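Pellancombe evening language classes: progress to October

What a term! We planned for 13 learners in beginners' Spanish and 16 signed up, so Soledad Cervantes has added a second conversation table at 7pm. Everyone can now order a meal and ask the way – no notes allowed!

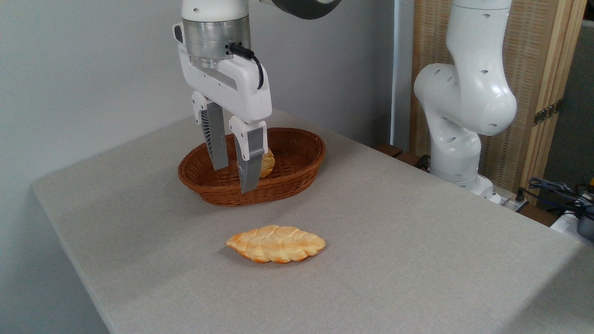

Bread roll in a wicker basket

Abenezer Yimer's Amharic group has learnt 300 words and is keen for more. We have spent £2000 of the grant so far, mostly on tutor hours.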